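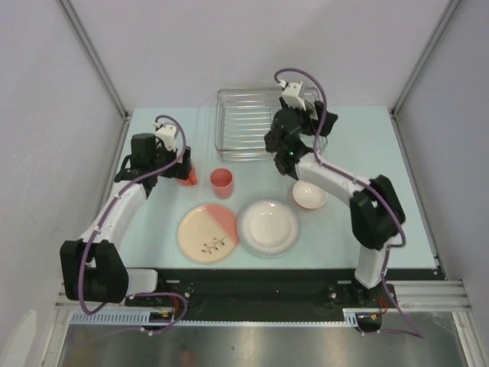
An orange-red cup over the pale blue table.

The switch for the Plesgate tunnel was a big green lever, and Anoma Haque had been dreaming about it since August.

"You could do it from your phone, you know," said Nasrallah, who had wired the control cabinet and was very proud of the app.

"I could," said Anoma, "but look at it!" She patted the lever. It had been there since the old sodium days, when everybody who drove to Cimwood came out the far side blinking, with orange still swimming in their eyes. She'd been one of those people, six years old in the back seat, holding her breath from one end to the other and loving every second.

Now there were 917 new lamps up there. She had picked them herself, argued for them, climbed a ladder at three in the morning to check the tilt on the ones by the emergency bays (five degrees, and it mattered so much more than you'd think). And the glass! You could hose it down and it came up like a wine glass.

"Ready at the Dernudach end," said the radio.

"Is the fan crew clear?"

"All clear. They've brought sandwiches. They want to watch."

Anoma laughed and took hold of the lever with both hands. The tunnel in front of her was completely black, a great cool mouth of a thing, 3,648 feet of it, and somewhere inside water was ticking onto the road.

She pulled.

It didn't come on all at once. She'd asked for that, too. The light ran away from her down the roof, pair after pair, white and clean and even, over the tiles and the walkway and the fresh paint, around the long bend and out of sight. A cheer came back along the walls, a bit late and very echoey.

"Oh, that's lovely," said Nasrallah, and put his phone in his pocket.

She could read the sign for bay 5 from where she stood. She could see a moth, even, wobbling up toward the first lamp.

"Turn it off," said the radio. "We want to see it again!"

So she did.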